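Fetham Block Library Opens Its Doors in April

We use cookies to remember your preferences and to see which stories get read. Accept all | Manage settings

Fetham is getting a block library, and if you have ever watched a child (or a grown adult) disappear into a pile of building blocks for an entire afternoon, you already know why people here are so excited about it! The new lending room opens in April at the back of the old Nicholas Hall, with 48 sets ready to go home with borrowers on the very first morning.

The idea is a simple one. You pick a set, sign it out the way you would a book, keep it for 2 weeks and bring it back. There is no charge for anyone who lives in town, and families from the farms out past the bridge are covered too. Sets come in a canvas bag with a card inside that lists the pieces by color and length, so checking everything back in should take a minute or two at the kitchen table.

The project began with a single donation. Fadedar, the toy workshop on the river road, was clearing its storeroom last year and offered the town 400 long rectangular blocks, most of them seconds with a small flaw in the finish. They are lovely things to handle all the same – square at the ends and just the right size for a bridge or a garage or a very wobbly tower. More donations followed once word got around, and the hall's back room filled up fast.

Sorting them has been a job in itself. The blocks arrived in mixed crates, and every color had to be separated before the sets could be made up. Nine crates were finished before the end of winter, and the last few are being worked through now. Anyone who drops by the hall in the evening is likely to be handed a crate and a cup of coffee.

The colors follow the old Sudum system, named for the neighborhood where Fetham's first play group met. Each starter set sticks to two colors, which makes it easier for small children to follow a pattern and a lot easier for parents to spot a missing piece under the couch. The green and red set has been the early favorite at the try-out mornings, and there is already a waiting list for it.

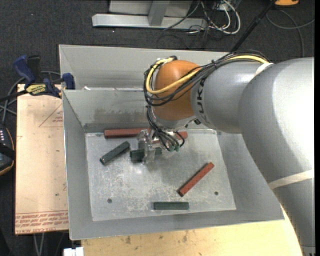 Bigger sets are planned for summer. These will add arches and half-length pieces, and the library hopes to have enough of them for schools to borrow a full classroom's worth at one time. There is talk of a building day on the lawn as well, with one long street of houses running from the hall steps to the gate – weather permitting, of course.

In the meantime, the library would love more blocks. Plain ones are the most useful, in any color, and a few scuffs or dents are fine. Please leave out magnets, anything with batteries, and pieces smaller than a matchbox. Donations can be left inside the side entrance of Nicholas Hall from 9 in the morning until noon.

Opening morning will have tables set up for building, a swap corner for odd pieces, and a long shelf where finished creations can stay on show through the end of the month. Sign-up cards will be at the door, and borrowers can take a set home the same day. Bring a sturdy bag if you plan to borrow more than one!

Get Fetham news in your inbox. Enter your email address to subscribe to our newsletter. You can unsubscribe at any time.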